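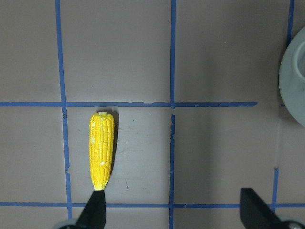 4. Préparer la table et jouer la première partie

Vous avez déballé la dînette Flovside, vérifié le contenu avec la liste du chapitre précédent et mis les emballages de côté : il reste à installer le plateau de jeu, et c'est sans doute le moment le plus agréable, surtout si les enfants participent ! Prenez votre temps. Une grille posée tranquillement tient plusieurs semaines, alors qu'une grille posée à la va-vite se décolle dès le premier goûter (Radka Kovačević, qui a relu ce guide, en sait quelque chose).

4.1 Tracer la grille

1. Choisissez une table mate et bien plane, dégagez-la et passez un chiffon sec sur toute la surface.

2. Déroulez le ruban de masquage bleu et collez d'abord les bandes verticales, du bord du fond jusqu'au bord le plus proche de vous. Comptez environ 15 cm entre deux bandes. Si une bande part un peu de travers, laissez-la, le jeu n'en souffrira pas.

3. Collez ensuite les bandes horizontales par-dessus les premières. Lissez chaque croisement du bout du doigt, sans tirer sur le ruban, qui se déchire facilement à cet endroit.

4. Quand une bande se déchire malgré tout, inutile de tout recommencer : un petit morceau posé par-dessus suffit, et personne ne vous en voudra si le bord est un peu dentelé.

Note : une bande peut s'arrêter avant le bord de la table. L'important est que les cases dont vous vous servez soient faciles à distinguer.

Attention : ne collez pas le ruban sur un bois ciré ou un vernis récent. Faites toujours un essai dans un coin discret et attendez le lendemain avant de continuer.

4.2 Placer les aliments et la vaisselle

5. Posez l'épi de maïs dans une case, debout dans le sens de la longueur par rapport au joueur, c'est-à-dire la pointe tournée vers lui ou vers le fond, comme vous préférez. Il peut toucher le ruban, mais il ne doit pas le franchir.

6. Installez l'assiette creuse plus loin, vers le fond et sur le côté. Elle a le droit de recouvrir une ligne, contrairement aux aliments.

7. Placez la casserole à portée de main et posez le couvercle dessus. Vérifiez qu'il se soulève sans accrocher.

Attention : le couvercle est en verre. Pour les plus petits, un adulte garde le couvercle en main ou le range tout simplement pendant la partie. Ne posez jamais la casserole du jeu sur une plaque de cuisson, même éteinte.

4.3 Mettre le maïs dans la casserole

8. Saisissez le couvercle par son bouton et écartez-le sur le côté, légèrement incliné, en restant au-dessus de la table.

9. De l'autre main, prenez l'épi par le haut et tenez-le bien droit au-dessus de la casserole.

10. Descendez-le doucement, l'extrémité du bas en premier, et ne le lâchez qu'une fois cette extrémité à l'intérieur.

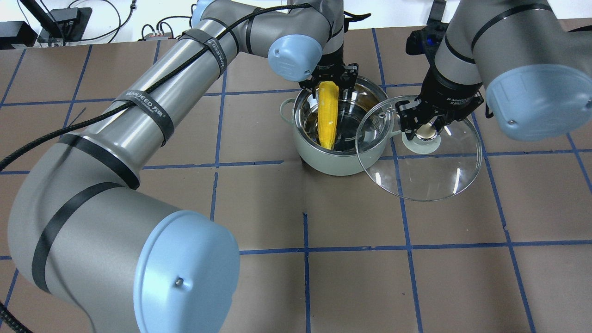
11. Laissez l'épi s'appuyer contre la paroi, puis ramenez le couvercle au-dessus de la casserole. Si l'épi dépasse, couchez-le un peu avant de refermer, et surtout n'appuyez pas sur le verre.

12. Pour la manche suivante, sortez l'épi et remettez-le dans une autre case, que le joueur d'en face choisit.

Note : à 2 joueurs, l'un s'occupe du couvercle et l'autre du maïs. C'est plus difficile qu'il n'y paraît, parce qu'il faut s'attendre, et c'est aussi la variante que Xiuying Jin recommande pour commencer avec des enfants qui ne se connaissent pas encore très bien.

Conseil : un aliment peut rester dans un film transparent pendant le jeu si vous voulez le garder propre. Serrez bien le film pour qu'il ne glisse pas entre les doigts, et gardez les chutes hors de portée des petits.

4.4 Ranger

13. Essuyez la casserole et le couvercle avec un chiffon doux, puis rangez-les séparément, le verre enveloppé dans un torchon.

14. Retirez le ruban lentement, à plat, en commençant par les bandes horizontales. Pour une recharge de ruban, indiquez la référence 152 sur le bon de commande Haltent.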